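Bring Back the Boring Kitchen Counter

I've been thinking about countertops way more than a grown woman should. It started in December, when we got quotes for redoing our kitchen in Tostmont, and the first thing anyone wanted to sell me was an island. A big one! With a waterfall edge!
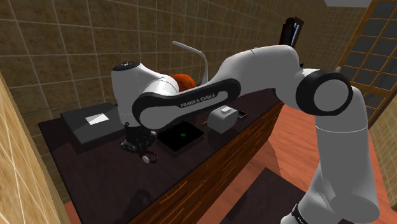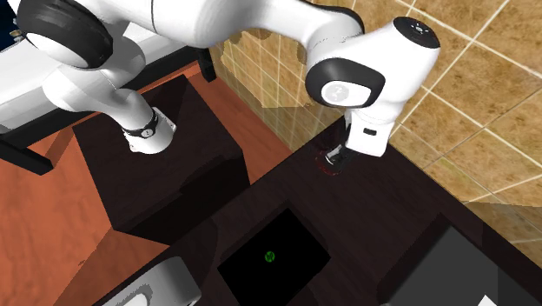

Dark countertops, both of them.

My kitchen has 62 inches between the stove and the opposite wall. You could put an island in there if you were willing to cook sideways. The guy from Dorker said people "really live" at their islands now, and I thought, do they? My friend Fidelina Espinoza has one and it's where her mail goes. Mail, a bowl of keys, a backpack, more mail. She chops onions on a board next to the sink, same as I do.

I grew up with a plain counter that ran along one wall (my mother rolled out dough at one end while I did homework at the other) and I don't remember either of us longing for a pendant light. What I do remember is that everything was within reach. You turned around and there was the fridge.

And the money, good grief. The island alone added 430 dollars just to move one outlet, before anybody had mentioned stone. For 400 I could replace my awful faucet and still take Yurani Villanueva out to lunch, which I owe her anyway for lending me her tile saw.

I know some people have huge kitchens and big families and they love their islands, and fine, enjoy! But I wish the salespeople would ask what you cook before they start drawing rectangles on the floor plan. I make soup. I make a lot of toast. We're keeping the old layout and painting the cabinets green.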